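# Sedurano sets budget for two sorting arms at Clostberg site

March 5, 2023

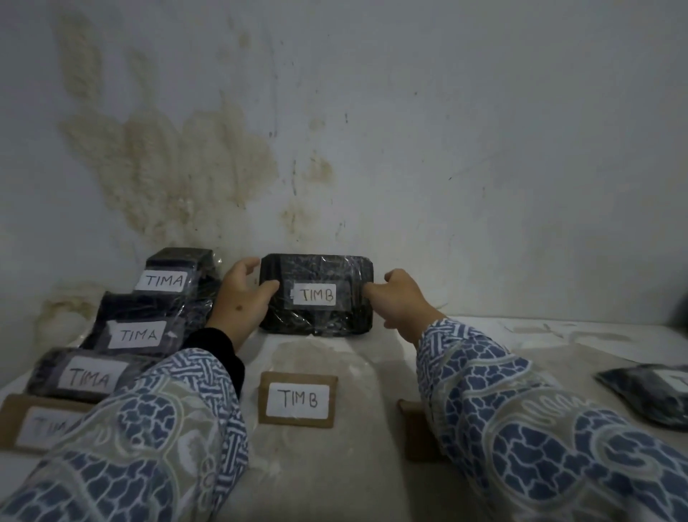
The packing firm Sedurano has approved a plan to buy 2 robot arms for the sorting room at its Clostberg site. The order is expected to be placed before July, when the current lease for the room must be renewed and the company has to decide how much floor it needs.

At present all the sorting in Clostberg is done by hand. Packages wrapped in plastic carry a handwritten label, and each one must go to the place where the cardboard sign shows the same code. The codes TIMA and TIMB differ only in the last letter, and the company says this is where most of the mistakes happen at the end of a long shift.

On its busiest day last year the room handled 1,328 packages. Sedurano used this figure, and not the average day, to decide what size of equipment to ask for. The three suppliers invited to make an offer were told that the arms must manage the same number in one working day, with time left for cleaning.

Two of them answered. The offer from Andgate was cheaper to buy, but the service contract was separate and had to be paid every year. Morais asked for more money at the start and included service and spare grippers for the first 23 months. The company has chosen Morais for the negotiation, although the contract is not yet signed.

The soft plastic film was the difficult point in both offers. It folds, it reflects the light, and a suction cup does not always hold it well. Sedurano has therefore asked for a trial with its own packages before any payment is made. It has also kept 20 percent of the budget for things outside the machines: new tables, better lamps, repairs to the walls, and printed labels in place of the ones written with a marker.

The printed labels will come first, already this spring. According to the plan, the codes will also become longer, so that two groups of goods are not separated by one letter only. The workers were asked for their opinion on this and preferred a color band next to the code. Both ideas are still in the plan, and the cost of the color printing is being checked.

No jobs will be cut in the first year, the company says. The people who now sort by hand will prepare the goods for the arms and will take care of the damaged packages, which the machines are not expected to handle.

A decision about a similar purchase for the second site has been moved to next year's budget.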